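Knit & Mend Corner > Socks, Gloves and Small Things > Ribbing that does not stay up

Topic started by kvlachou
October 29, 2022

Good evening to all. I have been reading this forum since May but it is my first time to write, so please excuse if it is in the wrong section.

My problem is with cuffs. I have knitted four pairs of socks now and in every pair the ribbing becomes tired after some weeks. In the first days it holds well, then it goes down to the ankle and I must pull it up all day at work. I am a postman in Plomarmont, so I walk a lot, and it is a small thing but it makes me crazy.

What I do: top down, 2x2 rib, 2.5 mm needles, 64 stitches, 4-ply wool with nylon. The leg is after that on the same needles. I cast on with the long-tail method, and my aunt says I do it too tight, but a tight edge should hold better, or not?

I wrote down some ideas:

1. smaller needles for the rib only
2. 1x1 rib in place of 2x2
3. elastic thread inside
4. fewer stitches in total

I do not like number 3 very much. I tried to make number 2 on a swatch yesterday at the kitchen table and the rib was more narrow, but I do not know if it will remain so after washing.
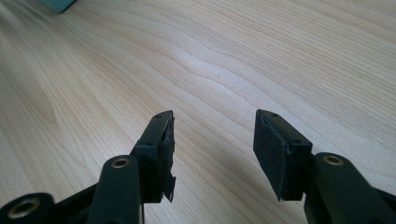 My calf is quite thin, if this is important. The foot part fits perfectly, so I do not want to change the stitches there. Which of the four would you try first?

Thank you in advance,
Kastriot Vlachou

Reply by woolwich_ann

Welcome Kastriot! Number 1, every time. I go down two needle sizes for the rib and back up for the leg. And your aunt is right about the cast-on. A tight edge doesn't hold better, it just gets strained each time your heel goes through, and then it goes wavy or snaps.

Reply by hoshino_m

I agree with Ann about the cast-on but I am not sure about two sizes. On 2.0 mm the fabric becomes rather hard and some people find a red line on the leg in the evening. I would try twisted rib first, that means you knit the knit stitches through the back loop. It comes back to its shape much better. The disadvantage is that it is slower, and it stretches less, so please test that your heel can pass.

Also I would like to ask which wool you use. Not every sock yarn has the same spring. A yarn with many plies and a strong twist is good for rib. A soft and loose yarn will be tired whatever you do.

Masaru Hoshino

Reply by kvlachou

Thank you both. The wool is Gosenano, the grey one from the market, without a proper label. The seller said 25 per cent nylon but I cannot prove it. When I pull it, it feels more like a cotton string than like a spring. So perhaps Masaru has found the guilty one.

Reply by dropstitch88

I'll disagree with everybody, sorry. I've knitted socks for 32 years and I only ever use 1x1 on the same needles as the leg. What matters is the length. People make a cuff of two centimetres and wonder why it falls down. Make it six or seven and it'll sit on the part of the leg where it narrows. No special stitches needed.

And before anyone blames the wool: I've had cheap wool that behaved and dear wool that didn't. The last Plosent I bought cost a fortune and sagged in a week.

Reply by woolwich_ann

dropstitch, with respect, a long cuff that is too loose is only a longer loose cuff! I did it your way for my son and he ended up with leg warmers round his shoes.

Reply by dropstitch88

Then it had too many stitches in it, Ann. 64 for a thin calf is a lot. I'd cast on 56 and increase before the heel.

Reply by hoshino_m

I think you both can be right. If the leg is thin, fewer stitches will help, and this was number 4 on the first list. However, increasing before the heel makes a small bump in some shoes, so I would put the increases at the sides, well above the ankle bone, and not all in one round.

One more question for Kastriot: how do you wash them? Wool rib that is hung on a line from the cuff with a peg will grow from the weight of the water. I dry mine flat on a towel and I pull the rib together with the fingers while it is damp. Machine at 40 degrees is also not kind to it.

Reply by kvlachou

I am ashamed to answer. I hang them with a peg, from the cuff, on the balcony. All four pairs.

I will report. The plan is now: 56 stitches, twisted rib, cuff of six centimetres, and no peg. I know that I change too many things at once and will not learn which one was the solution, but winter is coming and I prefer warm legs to science.

Meanwhile I have measured the old cuffs. The widest one is 43 per cent wider than when I finished it (I have the number in my notebook, I am that kind of person).
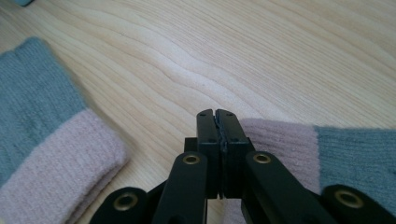

Knitted piece on the table, left side.

Can an old cuff be saved, or must I unravel from the top?

Reply by radonjic_knits

You can't unravel easily from a long-tail cast-on edge, it fights you in that direction. Snip one stitch below the ribbing, pick up all the live stitches of the leg, take off the old cuff and knit a new one upwards. It takes one evening. Finish with a stretchy bind-off, otherwise you will have the same tight edge as before. The sewn one in Radonjić's booklet (no relation, only the same surname!) is what I use.

Reply by woolwich_ann

Try a hot wash of the cuff alone before you cut anything. Dip only the ribbing in very warm water, squeeze, push it together and leave it flat. Sometimes it comes back.

Reply by dropstitch88

Sometimes it felts, too. If there's nylon in it you'll get nearly nothing from hot water anyway. I'd cut.

Reply by kvlachou

I will try Ann's way on the ugliest pair and cut the second ugliest. The picking up of live stitches frightens me a little. Is it better to pick up first and snip after? I have a thin circular needle which I could put through the whole round before.

Reply by radonjic_knits

Yes, needle in first, then snip one round above it. Check that you have the right leg of every stitch and that you stayed in the same round, as it's easy to jump one up at the side. Good light and no television.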